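Sugar loaves in a grocer's book - how late were people still buying them?

millrace_ann
I've been working through my great-great-grandmother's household book from Plollthorpe (her husband kept the hardware store, she kept absolutely everything else) and I keep tripping over the sugar. The book has 313 pages and I'm only a little way in, so bear with me! Most of the entries are from the grocer, a Mr. Gallardo, and the early ones say "loaf, blue" or "half loaf" over and over. Then later it's "crushed" and "moist," all mixed in with the tea and candles.
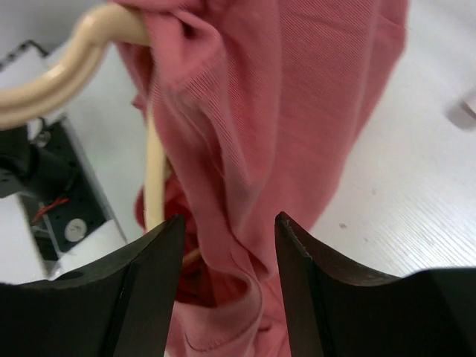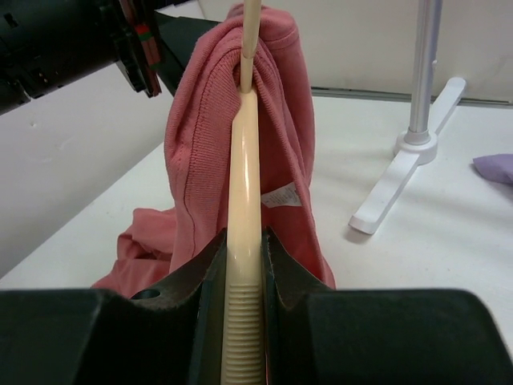 So what was a sugar loaf, and did people really buy a whole one?

It was refined white sugar poured into a cone-shaped mold, left to drain and set hard, then wrapped in paper, very often blue. Bigger households did buy a whole one, and everybody else had a piece broken off at the store and paid by weight.

That much I got from the library. What I can't work out is the date. The last "loaf" entry is later than I thought possible and I'd love to know if that's normal or if she was just set in her ways. She may well have been.

Tidis
Oh, I love these books. Late loaves don't surprise me at all. Cubes and granulated came in over a good stretch of years, and a country store would go on selling what its customers asked for. My own family's book has loaf and granulated on the same page in the same month. I always pictured the loaf as the "company" sugar, for the tea table, and the moist brown stuff as what went in the puddings.

crusty_heel
Gonna disagree with the company sugar idea. Loaf was the white sugar, period, for a very long time. If you wanted a pale cake or a clear jelly you had to use it, and that meant the cook was standing there with the nippers, then pounding it and putting it through a sieve. Those old receipts that start with "a pound of loaf sugar, pounded and sifted" are kitchen instructions, they've got nothing to do with showing off at tea.

Tidis
I didn't say showing off! But fair enough, both can be true. She could have bought it for the jelly and put the nice pieces in the bowl.

millrace_ann
Well, now I've gone back and looked. There are 28 loaf entries so far and a whole clump of them land in the preserving months, so crusty_heel may be onto something. There's one in May too, with lemons and isinglass the same day, and if that isn't a jelly I'll eat my hat.

Rizwan Arain
Careful with "half loaf" if it's sitting near the flour and yeast - are you sure it's sugar every time? I got caught by that in a boarding house account, where I'd added up a season of sugar and a good part of it was bread. Look at the price. Sugar by the half loaf should cost a lot more than bread on any page.

millrace_ann
Oh no. I hadn't thought of that. Some of them don't have a price at all, just a tick mark.

Rizwan Arain
Then I'd leave the ticked ones out until you find how he marks bread elsewhere. A grocer often didn't sell bread anyway, so see if there's a baker with his own account.

crusty_heel
"Blue" settles it where it shows up, though. Nobody wrapped bread in blue paper and then bothered to write it down.

Varkow
Coming at this from the cooking side, I've used a modern sugar cone (the kind sold for mulled wine) and nippers from a flea market, and it's hard work. Bits go everywhere. It took me 19 minutes to get enough for one small sponge and my hand ached all evening. I'm on Tidis's side about late loaves, but I can't believe anyone with the choice kept doing this for everyday baking.

crusty_heel
The person paying and the person with the aching hand weren't always the same person.

Varkow
Ha, true. Did she have a cook, Ann?

millrace_ann
A girl who came in on Wednesday and did the heavy things, going by the wages column. The rest was her. And yes, there's a baker! Separate account at the back, upside down, which is why I missed it. So the half loaves next to the flour are probably sugar after all, but I'm going to check every price before I say so. Will post the late entries once I've typed them up.

8 people like this - 2 shares

Recent threads
Isinglass or gelatin: telling them apart in old receipts
Reading a grocer's abbreviations
What went into a pound of "mixed spice"?
Keeping butter through the summer before the icebox

Contact the moderators | Copyright the posters | Back to top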